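4.2 Surface condition and reported satisfaction

Flat-pack furniture enters the home as a promise and a bag of screws. Most of the literature has looked at the screws. Our interest is in what happens to the large plain surfaces, the shelves and tops and side panels, which make up most of the object and get almost none of the attention. The instruction sheet mentions them mainly as something to be laid on the floor.

The 123 households in the Guvstead survey were asked to rate their most recently assembled piece twice, once on the evening of assembly and again in December. Of these, 86 completed both rounds. The rest had moved, lost interest or, in 2 cases, returned the furniture and felt that this settled the matter. We have kept those two in the first-round figures only.

Ratings of sturdiness hardly changed between rounds. Ratings of appearance fell, and the written comments suggest why. On the first evening, respondents compared their furniture with the heap of parts it had recently been. By December they were comparing it with the picture on the box. A plain white surface does badly in the second comparison. It has no grain to hide behind, and a mark that would pass for character on an oak table is, on a white panel, a mark.

Respondents were also good at remembering where a blemish was and bad at remembering how big it was. Several described as "a gouge" something the home visitor needed to be shown more than once. Small dark spots near corners drew the most complaints, perhaps since the eye goes to a corner anyway and likes to be rewarded for the trip. Figure 3a gives a sense of the scale involved.

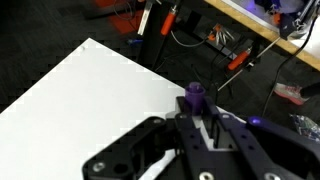 Figure 3a. White board on dark gray carpet, with a small dark hole or mark near the top corner.

4.3 Naming the damage

We had planned to sort all comments into 9 categories of wear borrowed from the Solanki checklist, which was written for office furniture and assumes a reader who cares about office furniture. This did not go well. Householders do not say "edge degradation." They say the thing looks tired. Two coders working separately agreed on "tired" nearly every time and on "edge degradation" almost never, which we take as a point in favor of the householders.

We therefore rebuilt the categories from the respondents' own words. "Speck," "dot" and "bit" were merged after a longer discussion than any of the three deserved. "Scratch" was kept apart from "scuff," as respondents blamed scratches on the manufacturer and scuffs on their family. Shading and dullness were given a category of their own, although we admit that a good part of what people called a gray patch may have been the afternoon.

The lighting problem is a real one. The Dristis protocol asks for every surface to be judged under the same lamp, held at the same height. Our home visitors did carry the lamp. Many respondents disliked it, and one asked that it be switched off so she could like her desk again. We ended up recording both lamp and room-light ratings, and only the room-light ratings are used below. A faint gray tone across matte white, with a speck toward one edge, is typical of what was rated "slightly marked" (Figure 3b).
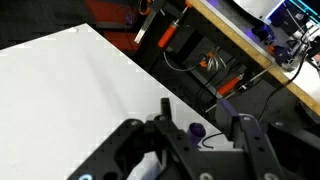
Figure 3b. Matte white surface with faint gray shading and a small speck near the upper edge.

4.4 Limits of the rating scale

The Grurex scale runs from "as new" to "unacceptable," with three steps between. Almost all our respondents stayed in the middle three. "As new" struck them as boastful, and "unacceptable" raised the question of why they were still eating off it. A scale whose end points are socially awkward is in practice a shorter scale, and small changes between rounds should be read with that in mind.

We also cannot separate wear from familiarity. A panel looked at every day for months has been inspected far more closely than any factory would manage, and by someone who paid for it. Some of the marks reported in December may well have been there on the first evening, when the respondent was tired, holding a hex key, and inclined to be generous.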